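Hand-Held Gripper Stations: Rules and Practice
Maintained by Radwa Abdel Hamid, Fitden site

Which tasks do these rules cover?
All tabletop tasks in the Oda and Trista sets, at all 4 stations. Mobile work is covered separately under Kurier.

When are finger pads replaced?
Replace both pads when the covering lifts from the block, or after 1303 logged episodes. Surface scuffs and nicks alone are not grounds for replacement. Trim stray threads at the start of the shift.
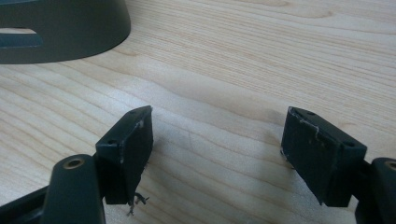

Pads are always changed as a pair. Enter the new pair in the station log before recording resumes, and repeat the opening check with the fingers fully apart.

What is the starting position?
Fingers open, pads clear of the tabletop, target object outside the grasp. Hold still until the start tone ends.

Can I repeat a failed grasp?
Yes, once. A second failure closes the episode. Mark it F and do not delete it.

Which screws may operators tighten?
Pad screws only. Anything in the linkage goes to the bench with form 33.

Who approves exceptions?
The station lead, in writing, before the session. Verbal approval is not valid under section 52.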